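Po-yen Shek wants the drawer shut. "Not yet though," he says, and leaves it. We're at Jundine, the shared studio in Skendedcombe where he sorts make-up kit for other people, and there's tea going cold on the windowsill.

He started in June with his aunt's bathroom cabinet. 82 items. Kept a list. "She thought it was thirty, she'd have sworn to it." Most of it went.

Now he does it for paying clients, mostly dressing tables, a few stage kits. One job for the Vullano dance school took 3 evenings and he still talks about the hairpins. 3,000 of them, he reckons he never wants to see another.

His rule is everything out first. Compacts and puffs together in front of the box, bottles stood up in the side bit, nothing goes in the drawer untill you've looked at it properly. "People shove things in drawers to avoid deciding."

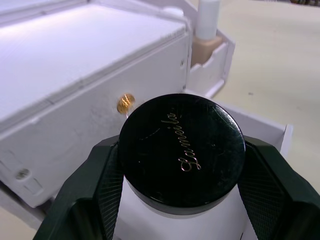
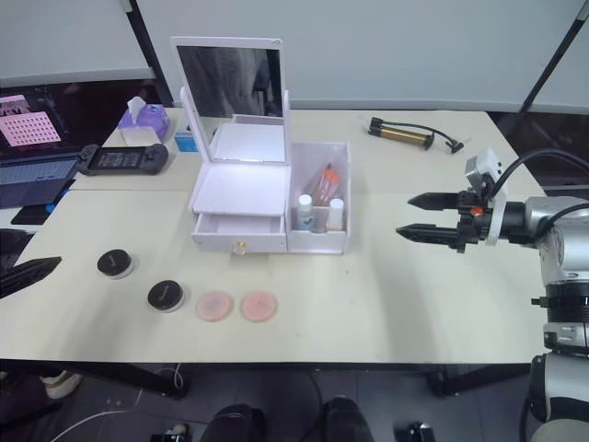
Lameila on the black lid, vanity box with the mirror up.

What stays, what goes

Scratches don't bother him. A scuffed lid is a used lid, he says, and used is the whole point — it's the perfect ones at the back he's suspicious of. Sponges he is stricter on. Wash them or bin them, and if you can't remember buying it then bin it.

Does he ever get it wrong? Once, badly. A Mrs Tseng had 2 powders the same shade and he told her to let one go. "It was her sister's. I should of asked." He asks now, before he touches anything.

Best advice for someone doing their own? Short answer. Clear a table, a proper one, not the bed. Take the lids off and look inside. Leave the mirror till last or you'll end up doing your eyebrows.

And the drawer? Small things only, he says, and never full. He's got a bag of hair ties to go through next, then lunch.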